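Grollham Adult Learning
Home and Office Organization
Handout 4: The Desk and Its Drawers

Read this before the session. Bring a list of what is in your own top drawer at home or at work. Do not tidy the drawer first.

1. Zones

We divide a desk into three zones by reach. The near zone is what you can touch with your elbows at your sides. The middle zone takes a straight arm. The far zone means leaning or getting up.

Things used every hour go in the near zone. Things used daily go in the middle zone. Everything else goes in the far zone or leaves the desk. The keyboard is nearly always near zone. A monitor is middle zone, and it takes up space behind it that tends to fill with paper.

Drawers are counted separately. A top drawer directly under the desktop is middle zone even though it is close, as you have to move back to open it.

2. Surface trays

A tray gives small items a boundary. It can be any shape. A round tray wastes the corner it sits in but is easy to pick up and wipe under. A tray that holds a cloth should hold only the cloth. Once pens and coins are added, the cloth stops being used.

Small items left at the front edge of a desk are the first to fall. Move them into the tray or the top drawer at the end of each day.

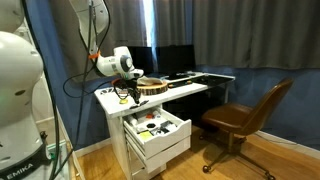
Figure 1. White desk with a three-drawer unit, top drawer open. Round wood-slice tray with cloth at the left end of the desktop.

3. The top drawer

Look at the open drawer in Figure 1. It holds a white cylindrical container, a yellow package, and several smaller things in black, white and orange. There are different shapes in one space, so this is a sorting problem before it is a storage problem.

Sort in this order:

Take everything out and put it on the desktop.
Group by use. Color and size do not matter at this stage.
Put back only the groups that belong to desk work.
Place tall or round items at the back, where they are less likely to roll forward when the drawer opens.
Leave a gap at the front for items you set down during the day.

Allow 20 minutes for the first sort. If you are still deciding after that, put the leftovers in a box, write November on the lid and go on to the next drawer.

4. Second and third drawers

The second drawer is for supplies: refills, spare cables, paper. The third is for things you need to keep but rarely handle. Do not use it for overflow from the top drawer. In the Somer worksheet, students who did this had to sort both drawers again.

5. Exercise

Use the Justton grid (page 44 of the course pack). Draw your desktop from above and mark the three zones. Write each item in the zone where it is now, then circle the ones that should move. Do the same for one drawer.

Reading for next time: Kashyap, chapter on shared desks.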